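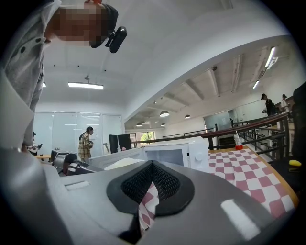

**Progress report to the Pramanik Fund**
**Grantee:** Stondale Residential Services
**Project:** Shared automation in guest pantries, Barnon site
**Date:** February 4, 2023

## 1. Status

The project is in its second reporting period. Recording of manual tasks with hand-held grippers is now part of the regular work at Barnon, and the first trial of a fixed arm on the pantry counter is being prepared. The trial was planned for this period. It has been moved to the next one at the request of the site, for reasons given in section 4.

The grant agreement asks Stondale to report on two matters: technical progress, and the effect of the project on the people employed at the site. The second takes up the larger part of this report, as agreed with the Fund in August.

## 2. Work carried out

Staff record everyday pantry and table tasks by performing them with a hand-held gripper in place of the bare hand. The tasks are drawn from the existing duty sheets for the guest floors. They include opening and closing a microwave oven, moving cups and small containers, setting out utensils, straightening a tablecloth and clearing a table after use. Several people may record in the same room at one time, each at a separate station.

A total of 700 recordings passed review in this period, against a target of 1000 for the full grant year. Recordings are rejected most often for two faults. In the first, the object leaves the view of the gripper camera before it is released. In the second, the operator steadies the object with the free hand out of long habit. The second fault has become less common as operators gain experience, and the site supervisor now includes it in the first hour of training.

Cloth remains the most difficult material. Operators can pinch and lift a folded corner without much trouble, but laying a cloth flat with one gripper takes several attempts. We have asked the equipment supplier for softer finger pads and expect a sample set in the coming period.

Round control knobs have also proved slow. The motion of the wrist is comfortable for a person and awkward when a gripper is added to it. Operators have worked out a way of turning a knob in two short movements, and this has been written into the task guide in their own wording.

## 3. Effect on staff

### 3.1 Duties and hours

Six pantry employees now divide their week between guest service and recording. Recording is paid at the usual hourly rate plus a skills supplement, and it is entered on the roster like any other duty. No position at Barnon has been removed or reduced in hours during the period.

The roster change was harder than expected. In the first weeks recording was placed in the gap between breakfast and lunch, which on paper was quiet time. Employees pointed out that this was when restocking and cleaning were done, and that the restocking had simply moved to the end of the shift. Recording is now scheduled as a block of its own, with cover on the guest floors.

### 3.2 Physical strain

Strain was the most frequent subject in the staff interviews. A hand-held gripper adds weight in front of the wrist, and operators reported tired forearms and thumbs after long sessions. Head-mounted devices caused fewer complaints, although two operators asked for a looser fitting over a cap.

The following measures are in force:

- Recording blocks are limited to one hour, followed by other work.
- Operators change hands between tasks where the task allows it.
- Tables and appliances are arranged so that no task is recorded above shoulder height.
- Any operator may stop a session without giving a reason, and the time is paid.

### 3.3 Attitudes to the project

Views among staff are mixed, and we would not wish to present them otherwise. Several employees like the recording work, find it a welcome change from the guest floors, and have asked for more of it. Others are uneasy about teaching a machine a job they still hold. One written comment read: "I do not mind showing it how to clear a table. I would like to know what I will be doing when it can."

Management has answered this in part. Stondale has committed in writing that no pantry employee at Barnon will be dismissed as a result of the project during the grant period. What happens after that period is a matter for the operating budget, and we cannot give the same assurance at present. Staff have been told so.

### 3.4 Privacy

Recordings are made in shared rooms, and people other than the operator may come into view. Faces are obscured before any recording is released for use outside the site. Employees who do not wish to appear at all may register this with the supervisor, and sessions are then planned away from their work area. Recordings are not used to judge the speed or quality of an employee's work, and supervisors have no access to them for that purpose.

## 4. Changes to the plan

The trial of the fixed arm has been delayed for two reasons. The counter first chosen stands on the main route between the pantry and the dining tables, and staff carrying trays would have passed within reach of the arm. A second location has been measured and is awaiting approval by the safety officer. Staff also asked that the arm's duties be settled before it is installed. A draft list of five tasks has been circulated for comment – all of them carried out at the counter, none involving hot liquids or direct service to guests.

A proposal to extend recording to Stondale's partner sites in Asia has been put on hold until the Barnon trial has been reviewed.

## 5. Expenditure

Spending on equipment is below plan because of the delay to the arm. Spending on wages is above plan, mainly as a result of the skills supplement and the additional cover described in section 3.1. We request the Fund's approval to move the unspent equipment allowance for this period to wages. The total grant is unaffected.

## 6. Next period

Work in the next period will cover the remaining recordings, a comparison of the current and softer finger pads on cloth tasks, and installation of the arm once the new location is approved. Staff interviews will be repeated with the same questions. The revised task list will be sent to the Fund when comments from the pantry team have been received.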